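Filed under: Shop Floor > Walkthroughs > Parts & Storage

Pre-Shift Checklist with Comments, Bay 6
Larkari assembly hall, Prikurby site
Walked August 10, 2024

Marks used: OK, FIX (do it this week), WATCH (look again next time), NO (stop and tell the shift lead). Comments are mine and may be skipped by anyone in a hurry, though people in a hurry are who I wrote them for.

FLOOR AND WALKWAYS

1. Yellow lines visible for the full length of the walkway. OK
Repainted in November and still yellow. The last paint lasted a month.

2. Walkway clear. FIX
One pallet, two feet over the line, shrink wrap and all. It was two feet over the line last time too. I have begun to think of it as a bench.

3. No trip hazards from hoses or leads. OK
The air hose is back on its reel. Whoever did that, thank you, and please teach the others.

4. Floor dry, no oil, no grit. WATCH
Dry. There is a tray under the Skustedo press, and a tray is where we put a leak when we have decided to live with it. Tray emptied, ticket 858 still open.

EXITS, ALARMS, FIRST AID

5. Fire door opens fully and closes by itself. OK
Opens with one hand. Closes with the sound of a dropped piano.

6. Extinguishers in place, tagged, pins in. OK
All tagged. One was wearing a hat, which I removed.

7. First aid box stocked and sealed. FIX
Seal broken, small bandages gone, every large one still there. We seem to hurt ourselves only in modest ways. Reorder from the usual list, and write it in the book when you take something. The book has had no entries since spring.

8. Eye wash bottles in date. OK

RACKS AND SHELVING

9. Load signs on every rack and readable. WATCH
Readable if you already know what they say. Rack C is fading fast.

10. Heavy items low, light items high. NO
A box of Özkan brackets on the top shelf of rack C, marked 54 lb in letters you can read from the door. Brought down before I went any further. The shelf at knee height was holding foam.

11. Uprights straight, feet bolted. OK

THE BAR BIN AND THE ARM

12. Bin walls sound, no sharp edges or splits. OK
Ran a gloved hand along the rim with the cell locked out. Smooth all the way. The floor of it is scuffed, as you would be with bars dropped on you for a living.

13. Only the right pieces in the bin. WATCH
Red and green pieces belong there. The wrapper from a cereal bar did not. It also counts as a bar, I was told, by someone who thought I would laugh. Please eat at the tables.

14. Pieces lying so the gripper can get at them. WATCH
They cross over each other. Pieces do that when they are tipped in from a height by a person looking at the clock. Tip slower, from lower down. 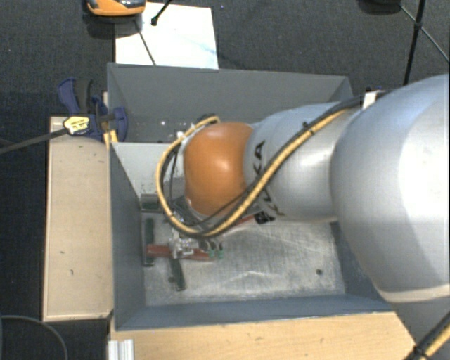

15. Cables on the arm tied and not rubbing. WATCH
Check the whole run, from the big link down past the orange joint, and look closely wherever the yellow cable and the gray one touch metal. No worn spots found. Long tails on cable ties get trimmed flush, at lockout, with cutters. Teeth are not cutters. I wish I did not have a reason to write that.

16. Guard gate interlock stops the arm. OK
Tested twice. Stopped twice.

17. Lockout tags available at the gate. FIX
Hooks present, tags absent. Found the tags in the drawer with the takeout menus. Move them back and leave the menus where they are.

18. Cycle counter written in the log. OK
1,913 at the start of the walk. Nice handwriting, whoever you are.

PEOPLE THINGS

19. Safety glasses on faces. WATCH
Most were on foreheads. Foreheads remain very well protected at this site.

20. Gloves matched to the job. OK

21. Emergency numbers posted by the phone. FIX
Posted, under the poster for last year's picnic. Swap them.

To close before the next walk: items 2, 7, 17 and 21. Item 10 is closed but I will be looking at the top of rack C every time I pass it. Sign the sheet by the time clock when yours is done, with a name and not a smiley face.

Related items
Ladder tags: which color means what
Bay 4 walkthrough with comments
How to report a leak before it gets a tray
Rack load signs, printable
Lockout steps for the bar cell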